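Workora Open Day Recordings
README, June 10, 2022

These recordings come from the open day at the Mendinton lab, where visitors watched an arm work at a toy kitchen. There are 146 episodes in 18 folders, one folder per visitor group.

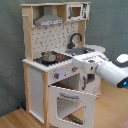 Each episode has video, joint positions and a short task label. Labels were typed during the demonstration — expect spelling mistakes.

Folders 8 and up use the Lalix time format. Run the Magsi converter on the older ones first.

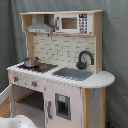
Audio was removed before release. Another 27 episodes have no label and are kept in a separate folder called unsorted.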